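Minutes of the meeting of residents
House Lavoie, Rillanmont
Held in the shared kitchen on the second floor, Feb 14, 2024

Chair: Ginette Beaulieu
Minutes written by: P. Ekero
Present: 11 residents, as in the signed list kept with the house papers
Excused: both residents of room 14

The chair opened the meeting and asked if everybody had read the minutes of the last time. One correction was requested. The sentence about the window key should say that the key is kept in the office, and not in the kitchen drawer. With this correction the minutes were accepted.

1. The refrigerator

This point took the most of our time. The chair reminded us that the refrigerator is for the whole floor and that every room has the same right to use it. In the last weeks there were complaints about food without a name, and about bottles which stay there so long that the owner has forgotten them. The resident from room 9 said that she threw away a soup in January and later learned that it was not so old. She apologized again and the matter is closed.

It was discussed if we should divide the shelves by room. Some were for it, because then it is clear who must clean what. Others said that the rooms do not buy the same amount and half of the shelves would stand empty while the other half is too full. The proposal was put to a vote and did not pass.

It was agreed instead:

Everything that goes into the refrigerator has a name and a date, written on tape. The tape and the pen hang on a string on the left side of the cupboard over the sink. Please return the pen.

Open drinks are kept for one week after the date on the tape. After this, any resident can pour them out and rinse the bottle.

The lowest part of the refrigerator is for fruit and vegetables only.

The question of the door came up also. Several residents have found it open in the morning. The chair asked that everybody pushes it until it closes fully, and looks one more time before leaving the kitchen. The resident from room 6 thinks that the rubber seal is weak at the bottom corner. Mr. Ekero will write to the office about the seal and ask if it can be changed before the end of February.

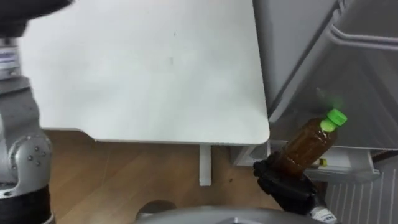 The next question was who defrosts and when. Last year it was done two times, and both times by the same persons, who do not wish to do it a third time. Rooms 3 and 4 offered to do it this month if the others take out their food the evening before. A paper with the evening will be put on the kitchen door. Food that is still inside will be placed in a box in the hallway, and the box is not cooled.

2. The table

The white table was cleaned after the New Year dinner but it does not stay clean for long. Everybody agreed that the top shows every mark and that a dry paper is not enough. The chair asked that whoever eats there wipes it with the wet cloth and then with the dry one. The rough side of the sponge should not be used on it.

The resident from room 12 asked if we could buy a tablecloth. It was answered that a cloth must be washed, and then we must also decide who washes it. The idea of a plastic cover was liked better — but the price is not known. Room 12 will look for one and bring the price to the next meeting.

A short discussion followed about chairs which are taken to the rooms and not brought back. Two chairs are missing at this time. Please bring them back without waiting for a reminder.

3. The floor

Ms. Beaulieu reported that the company Grokenen, which washes the stairs, will not take the kitchen floor in the same contract. We continue to do it ourselves. The floor is wood and should not get too much water. The mop must be pressed out well, and a spill must be wiped at once, also when it is only tea or juice. The cleaning plan stays as before, one room each week. Rooms 7 and 8 have exchanged their weeks and the plan on the wall was corrected during the meeting.

4. Bottles for return

Empty bottles are collected in the bag beside the door. The caps can stay on, but the bottles must be empty. In the last month the bag was leaking and the hallway was sticky for two days. Room 5 takes the bag to the shop when it is full and puts the money in the kitchen box. The residents thanked room 5 for this work.

It was asked what happens with the money. See the next point.

5. The kitchen box

The box was opened and counted by the chair and by the resident from room 10. It contains nearly 2000 in the coins and notes of the whole last year, together with the deposit money. The exact sum is written in the kitchen book. From this we will buy dish soap, two new cloths, a roll of tape and a small shelf for the spices. A proposal to buy a second kettle was moved to the next meeting — the two residents who asked for it could not agree about the size.

6. Other matters

The light over the stove makes a noise. It was reported to the office already and we wait for the answer.

Room 2 has found a blue lunch box with a fork inside. It can be picked up there in the evening.

The resident from room 9 asked that people do not cook fish very late, or that they open the window when they do. There was no vote about this, but most agreed.

Tasks until the next meeting

P. Ekero: letter to the office about the door seal
Rooms 3 and 4: defrosting, paper on the kitchen door
Room 12: price for a table cover
Room 10: shopping from the kitchen box, receipts into the book

The next meeting will be announced on the board. The chair closed the meeting and thanked all for coming.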